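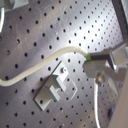 Reginald Schumacher reckons I've got the order wrong, and that any article on cable dressing ought to begin with the bolts, because a cable tied to a loose bracket isn't tied to anything. Fair point, and I've moved the bolts up the page. The rest stays as it was.

Cable dressing (robot benches)

Cable dressing is the business of deciding where the cables on and near a robot go, how they're held, and how much slack they get. On a big factory arm most of it is settled by whoever built the thing. On a bench cell, where the arm stands over a metal breadboard and the tooling changes every few weeks, it's left to you, and so people have written rules. The ones I know best are the Gidero bench rules, which we use at Pollorau, and the older Hundley sheet they grew out of. I've worked under both, so forgive me if I take sides now and then.

Fixings first

Both sets say that anything bolted to the breadboard gets checked before the arm is powered. Gidero wants every bracket held by at least two screws unless it's a light one that carries no load. Hundley just says "enough screws", and I've heard long arguments over what that means. You push the bracket sideways with your thumb. If it shifts, you stop and tighten it, and you don't run "just the one test" first. I've run just the one test. I spent the afternoon re-teaching 17 points.

Old holes and scratches in the board don't count as position marks under either set. If you want to put a bracket back where it was, count the holes from a corner and write it down in the bench log, row first and then column. Gidero changed this in July - it used to be column first, so do look at the date on older entries!

Slack

Too little slack and the cable pulls on its connector at full reach. Too much and it drags over the board, or finds its way between the fingers when they close. The usual method is to move the arm slowly by hand (or at the lowest jog speed) to the furthest corner of its work area, see how much cable it wants there, and add a hand's width. Then you take it to the nearest corner and see where all the spare goes. People skip the second bit, me included, and it's where most snags come from.

A loop left near the wrist to soak up twisting is called a Gallagher loop in our lot, after the workshop where we picked it up. Other places call it a service loop, or nothing at all. It wants to be wide and lazy. A tight one works the same bit of cable over and over until a wire goes inside the jacket, and then you get a fault that comes and goes, the very worst sort.
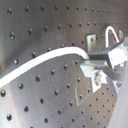 Cable across the breadboard, with gripper hardware to the right.

Crossing the work area

Hundley bans any cable from lying across the work area. Gidero allows it during setting up, so long as the arm is at its slow speed and someone has a hand near the stop button. I'm with Gidero on this. A strict ban sounds lovely, but on a small bench there's often no other way round, and people ended up ignoring the whole sheet. Kenji Villanueva disagrees with me and would like the ban back, and he's put a long note on the talk page that I'd suggest reading before you choose.

For anything left running alone, both agree: cables tied, nothing crossing, and a full slow pass of the program watched from start to finish.

Ties and connectors

Soft hook-and-loop straps are preferred over plastic zip ties, which are easy to pull too tight. The first strap goes 30 mm or more back from the connector, so that the strap takes the pull and the plug doesn't. Thick and thin cables should be strapped separately if they bend by different amounts.

Checks

Under Gidero, straps and connectors get looked over after every tool change and again every 5 working days. You run your fingers along the jacket, feel for flat spots, and wiggle each plug with the power off. It takes me roughly as long as the kettle. Anything doubtful is swapped and the old cable gets a knot tied in it, so it can't creep back into the drawer looking healthy.

Last changed 13th November: fixings moved above slack.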